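Courses > Home Organization > Stelham Evening Program > Handout 6: The Table and What Lives on It

Handout 6: The Table and What Lives on It
Instructor: Niamh Ó Flaithearta
14 comments | 22 shares

Welcome back, everybody! Last week we spent nearly the whole session on drawers (my fault, I do love a drawer), and so we never got to the tabletop. This handout covers what I would have said, plus a bit of what people asked me in the hallway afterward. Please read it before we meet again and bring a pencil, and if you still have the sheet with the kitchen floor plan on it, bring that too.

1. What we mean by a resting place

A resting place is the spot where a thing sits between uses. A cupboard is storage. A resting place is out in the open, within reach, and you go to it without thinking. The spoon you stir your coffee with has one, even if it's only the saucer. When people tell me their table is "always a mess," what I usually find is a lot of perfectly good things with no resting place at all, so they land wherever a hand happened to let go of them.

In the Geraghty reading (pages 6 to 22, skip the part about linen closets unless you enjoy that sort of thing) this is called the "home spot." Same idea, and I don't mind which term you use in your notes.

2. Containers that stand and containers that spread

It helps me to sort tabletop containers by how they hold things. Cups, mugs and jars stand. They take long items upright, handle end up, and they use very little table. Bowls and trays spread. They take round things, loose things, the odds and ends you'd chase all over the place otherwise, and they want more room than you think they will.

Try not to mix the two jobs. A long spoon in a shallow bowl tips out, and a handful of clips at the bottom of a tall cup might as well be in the next county. (I have fished for a thumbtack in a Grostska jar with a chopstick. It was not my best evening.)

3. The back-row layout

For a table you work at, set the containers in one row toward the back edge and leave the front for your hands. Leave a little air between neighbors so you can lift one without nudging the next. Things you reach for most go near the middle of the row, and boxes and packets can go out toward the ends.
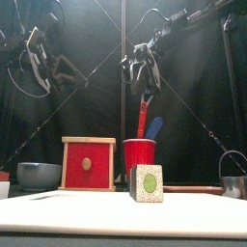

Should utensils stand in a cup with the handles up or down?
Handles up, for nearly everything you use at the table, so your fingers touch the handle and leave the eating end alone.

Color is a real help too. A bright cup is quick to spot on a pale table, and children learn it fast: "forks go in the blue one" is a rule a four-year-old can keep. If you'd like to label instead, please do, but write large and put the label on the front.

4. Clearing and resetting

Clearing is taking away what doesn't belong. Resetting is putting the rest back in its spot. I'd like you to practice them as two separate passes, clearing first, even though it feels slower at the start. Begin at the left end of the row and go along to the right, or the other way if you're left-handed and that suits you better. Wipe between the two passes, while you've got the space.

For practice this week

Choose one table or counter. Write down everything that rests on it, then mark each item S for stand or P for spread. Set up a back row using containers you already own (no shopping, please, I mean it!) and reset it every evening until class. Jot down which item wandered most often. We'll compare in pairs.

The Widard worksheet is optional, but those of you with small kitchens may find the second half useful. Spare copies are in the folder by the door.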